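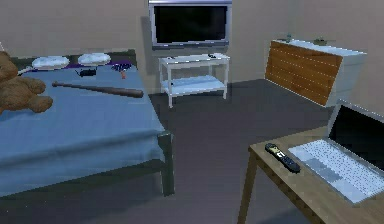
A robot doesn't know how to do a chore until someone shows it. One way to do this is called remote control teaching. A person sits at a computer and steers a robot with a pair of hand controls, and the computer keeps a record of every move. A lot of this practice takes place in pretend rooms that exist only inside the computer, such as a bedroom with a teddy bear and a baseball bat left on the bed. The task might be to fetch the bat and put it somewhere else. If the robot drops it in a pretend room, nothing gets broken.

Sigrun Boström teaches robots at a workshop in Plasthorpe. Her program is called Melar. When she squeezes the control in her right hand, the robot's gripper closes. When she turns her wrist, the gripper turns too. Each go from start to finish is called a demonstration.

One demonstration is not enough. For a single tidying task, Sigrun recorded 278 of them. She threw away 85 because she had bumped into something or stopped halfway, and kept the other 193. Between goes, the computer moves things to new places. If the bat were always in the same spot, the robot would only learn to reach for that spot.

Next, the computer studies the recordings. It looks for links between what the robot's camera saw and what Sigrun did with her hands. Then the robot has a try by itself – with Sigrun's hands off the controls.

There is another way to teach, which is to take hold of a real robot's arm and move it yourself. The joints are set to go loose so that the arm can be pushed along gently, and the robot remembers the path. This works well for simple jobs like wiping a table.

Words to know
Gripper: the part of a robot that holds things.
Demonstration: one recording of a person doing the task.
Simulation: a pretend place made by a computer.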